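The Egan Hand Towel, from Climon

We have been selling the Egan for a good few years now, and it is still the towel we reach for ourselves when the kitchen one has gone missing (again). It is a plain cotton hand towel with a loop at one corner, woven at the Brastanness mill and hemmed by Noreen Keogh and her team upstairs from our shop in Dernness -- do say hello if you are passing!

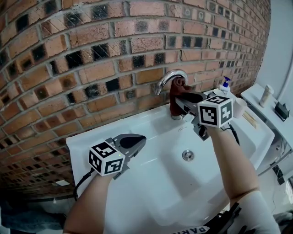
Will it shrink in the wash?

A little, the first time. We cut every towel slightly long to allow for it, so after a wash at up to 40 degrees you should end up with the size shown on the label.

The first few washes also bring the softness out, so please don't judge it straight from the packet. Leave out the fabric softener if you can bear to, as it coats the cotton and the towel won't drink up nearly so well.
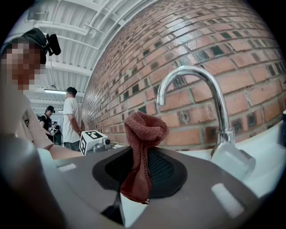 Line drying suits it best, though a low tumble does no harm, and a good shake beforehand saves you any ironing. We have had a new batch in every October, and the shades do wander a touch from one batch to the next -- if you want a matching set, it is safest to order them all together.

Item number: 626
Weight: 140 g
Spare hanging loops: ask us when you order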